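Moving into a furnished let, what do I do with the landlord's bits and pieces?

Posted by tealady2872 on 28/05/2019 in Renting and Moving

Hi all, hoping someone's been through this! I'm moving to Burville next month into a furnished flat and the place is stuffed with the owner's things. Vases, cushions, a whole drawer of napkin rings, you name it. The agents (Jarnent, if anyone's used them) say I'm welcome to put anything I don't want in the hall cupboard, but the inventory is 40 pages long and I'm terrified of losing some tiny thing and having it come out of my deposit, which is 700 quid. Do I box it all up or just live with it? And does anyone bother checking the inventory properly when they move in?

marrowfat

Check it, check it, check it. I didn't the first time and got charged for a kettle that was never there. Take it round with you on the day, write on it in pen, and email a copy back before you unpack so much as a teabag. Jarnent were all right with me but they do stick to the paperwork.

Pebbledash Sue

I've done two furnished lets now and I'd say box up most of it, but do it slowly. Don't spend your first evening wrapping vases when you haven't found the bedding yet! I did mine one room at a time over a few weekends, and by then I knew what I was going to use (the big saucepan, yes; the fondue set, no).

What worked for me was getting everything small out on a table first and sorting it before anything went in a box. Baskets are better than carrier bags for this, you can see what you've got and they don't fall over. 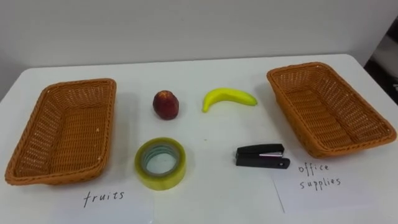 Then, once you've settled what's staying out, write a list for each box and tape it inside the lid. I put the inventory page number next to each thing as well, and I was so glad of it at the end, when I had to put the whole flat back the way I found it in one afternoon with the van outside. Wrap anything breakable in tea towels, not newspaper, the print comes off on pale china and it's a pig to shift.

One more thing, have a sniff about in that hall cupboard before you trust it. Mine was on an outside wall and by December there was a damp patch at the back. The cushions smelt of mushrooms. I'd kept them in plastic tubs after that if I'd had any sense, so learn from me and get a couple with proper lids.

dunc_on_wheels

Just ask them to take it away? When I rented through Prediden the landlord came and got the lot, only took one phone call. Worst they can say is no. Also Burville is lovely but the parking is murder, sort your permit out before the move.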